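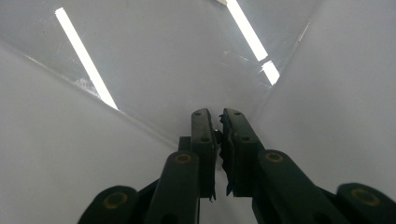
Tema 4. La luz difusa y el cubo blanco: cómo se comporta una superficie clara

Apuntes de la asignatura Luz y espacio interior
Profesora: Conceição Amaral

Empezamos el bloque que más me gusta del curso, y os aviso de que después de estas dos sesiones vais a entrar en cualquier pasillo mirando al techo. En el tema 3 vimos la fuente: flujo, intensidad, temperatura de color. Ahora toca lo que pasa cuando la luz llega a algo, que es donde empieza lo bonito.

4.1 Reflexión especular y reflexión difusa

Cuando un rayo llega a una superficie pulida, sale con el mismo ángulo con el que entró, medido respecto a la normal. Es la ley de la reflexión de toda la vida. Si la superficie es rugosa a escala microscópica, cada trocito tiene su propia normal y la luz se reparte en todas direcciones. Una pared pintada en mate se acerca al segundo caso; un barniz brillante combina los dos, porque la capa exterior refleja como un espejo débil y el pigmento de debajo difunde.

Prueba fácil para casa: poneos frente a una puerta esmaltada y moved la cabeza de lado a lado. La mancha de luz que se desplaza con vosotros es la parte especular. El color que se queda quieto es la parte difusa. ¡Hacedlo, por favor, que se entiende en tres segundos y luego no se olvida nunca!

El difusor ideal se llama lambertiano: tiene la misma luminancia desde cualquier punto de observación. No existe ninguno perfecto, pero el yeso sin pintar se le parece bastante y nos sirve para calcular.

4.2 Reflectancia e interreflexión

La reflectancia (ρ) es la fracción del flujo incidente que la superficie devuelve. Valores orientativos que usaremos en los problemas:

Pintura blanca mate: 0,85
Gris claro: 0,60
Madera clara: 0,40
Hormigón visto: 0,30
Negro mate: 0,05

En una sala cerrada la luz rebota muchas veces. Si suponemos que todas las superficies tienen la misma ρ, el flujo total que reciben es el inicial multiplicado por 1/(1 − ρ). Con ρ = 0,60 el factor es 2,5; con ρ = 0,85 sube a 6,7. Mirad qué salto: entre un gris claro y un blanco hay muy poca diferencia en la carta de colores y una diferencia enorme dentro de la habitación.

Ejemplo resuelto. Una sala recibe 3.000 lúmenes y todas sus superficies tienen ρ = 0,60. Flujo total sobre las superficies: 3.000 × 2,5 = 7.500 lm. Si ahora subimos la fuente a 3.600 lm, obtenemos 9.000 lm. Para llegar a esa misma cifra sin tocar la fuente habría que pasar a ρ = 0,67. (Comprobadlo despejando; cae en el examen casi todos los años.)

4.3 Por qué las esquinas nos engañan

En un rincón blanco se encuentran tres planos y cada uno ilumina a los otros dos. El resultado es que el contraste entre caras baja y la arista se pierde. Los pintores lo saben desde hace siglos – quien haya intentado dibujar un cubo de yeso en primero también. Percibimos la arista por el pequeño escalón de luminancia entre caras, y el ojo lo exagera: es el efecto de las bandas de Mach.

Dos consecuencias prácticas:

En salas de exposición, una luz muy envolvente borra el volumen. Conviene que una dirección domine, aunque sea poco.

En maquetas, el blanco uniforme disimula errores de montaje y también los aciertos. Probad una lámpara lateral antes de fotografiar.

4.4 Caso de estudio: la sala Meireles

La galería de Grumden reformó su sala pequeña, de unos 285 metros cuadrados, con proyecto de Luzius Kuster. El primer montaje tenía techo satinado y tubos lineales, y las luminarias se veían duplicadas desde la entrada. Kuster cambió el acabado del techo a mate, dejó las mismas luminarias y giró las filas para que quedaran perpendiculares al recorrido. A mí me parece una solución preciosa – con pintura y un giro cambió la sala entera. El plano de las dos versiones está en la carpeta del tema.

4.5 Para entregar

Ejercicio 9 del cuadernillo completo, con el desarrollo.

Una lámina A3 con un rincón de vuestra casa a lápiz, en una escala de cinco grises. Sin línea de contorno: las aristas tienen que salir solo por valor tonal.

Entrega en mayo, antes de la visita a la nave de Illier. Quien quiera adelantar el tema 5 puede ir leyendo la parte de deslumbramiento.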